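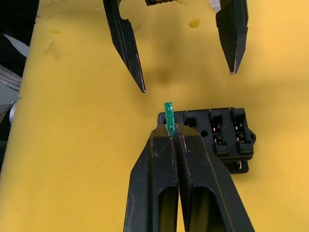 Pliniment says it can match any used book by its ISBN. I'd check that claim against the title page every time. Rest the book on something soft while you do; a thick yellow foam pad like this one will spare a weak spine.

By Margit Engström, January
2 min read

1. Type all 13 digits. Skip the hyphens.
2. Compare edition and year with your copy.
3. Ignore the "average rating" until you open the count. It may rest on two readers.

Caution: "Auto-fix" overwrites your notes. Leave it off.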